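Small Business Operations, Unit 2: Goods in, goods out
Handout for the parcel desk session
Last updated: 19 June 2020
Filed under: Course notes / Retail and online selling / Stock and dispatch

Right, these are my notes for the parcel desk session, typed up a bit more fully than what I say on the night. If you missed it you should be able to follow along from home, and if you were there you can skip the bits where I go on about tape. Bring a labelled parcel or two if you've got them lying around (old ones are fine, we're after the label and don't care what was in the box).

Most of you are selling from a spare room or the end of a kitchen table, so I've pitched this at one person, one table and one scanner. If you end up at somewhere like Pritchard with conveyor belts and a loading dock you'll get a proper induction and you can forget half of this. The habits still carry over, though.

Reading the label before you scan it

People grab the scanner first and look at the label second. Have a look first! A parcel label can have several things on it that a scanner will happily read, and only one of them is the one your spreadsheet wants. You might have a barcode running across, another one running up the side, and a QR code down the bottom as well. Plus a line of letters and numbers printed for humans, often up near the top, which tends to be a sorting or routing code.

So, before your first scan of the day, work out which barcode is your tracking number. Scan it into a blank cell, then read the number off the screen and compare it with the one on the label. Do that once for every carrier you use, because they all lay their labels out differently. I keep a scrap of card next to me with a note for each carrier – "long one across", "the one up the side" and so on.

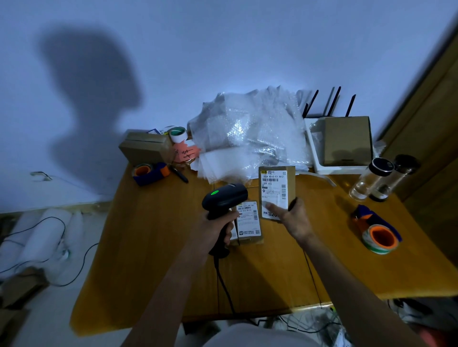
The other thing is distance. Beginners shove the scanner right up against the cardboard and then wonder why it won't beep. Back it off a bit, tilt it slightly, and let the line cover the whole width of the barcode. If you're reading a shiny label, the tilt matters even more, as straight-on glare will beat a cheap scanner every time. And mind your thumb! When you're holding a small box in your other hand it's very easy to have a finger sitting over the end of the bars.

Where two barcodes sit close together, cover the one you don't want. A bit of folded card does the job nicely.

Small boxes, and keeping them in order

Small parcels cause more grief than big ones. They all look the same, they fall over, and you can scan one twice without noticing. My system is dead simple. Unscanned on the left, scanned on the right, and a gap in the middle where the parcel you're working on lives. Nothing ever goes back across the gap. If the phone rings, finish the one you're on before you answer it.

Stand them label up if the box will let you, and all facing the same way. If your labels have a coloured tag in one corner, use that as your guide – get all the tags at the same corner and you'll spot an upside-down one straight away.

Line up a few at a time and work through those. I've watched people line up 40 in a row, lose their place and start over.

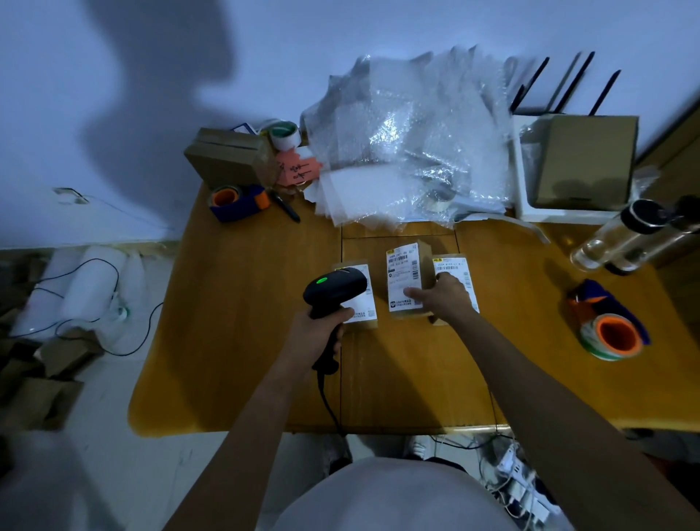 Scanning small parcels, with three boxes side by side and a hand resting on the middle one.

Check the count at the end of each batch. The number of rows on the screen should match the number of parcels on the right-hand side. When it doesn't, go looking for a double before you go looking for a missing one. In my old job with Zulcombe we once spent a whole afternoon hunting for a carton that had never existed, all because somebody had bumped the trigger.

Setting up the rest of the table

Packing gear takes up far more room than you'd think, bubble wrap especially. Push it to the back and keep the front clear for parcels. Foam sheets can lie flat near the wrap. Tape, a marker and anything you write notes on should be within reach of your writing hand, and they should go back in the same spot each time (I'm a nag about this, ask anyone from last year's group).

If your scanner is on a cord, let the cord drop off the front edge or run it down one side, whichever keeps it from dragging across your boxes. A cord will knock over a small parcel every chance it gets. Drinks go well off to one side with the lid on. Please.

For the budget exercise

Angharad Dafis has given us her figures to use, which is very kind of her. She sent 2,540 parcels in her first year, all from home, and reckons she can scan and log a batch of 18 before the kettle boils. I have my doubts about the kettle, but the yearly figure is straight from her records, so use that one for the packaging cost sheet.

To do before next time

Scan two labels from different carriers and write down which barcode gave you the tracking number.
Draw your own table from above and mark where the unscanned parcels go.
Read the Brovik returns policy in your course folder. It's long, so just do the part on damaged labels.

We'll do returns properly in July, along with the Etine stock sheet, so hang on to these notes. If your scanner puts every number in the same cell, it needs an "enter" added after each scan. The setting is usually in the little booklet that came in the box. Bring both along and I'll sort it out with you at the break.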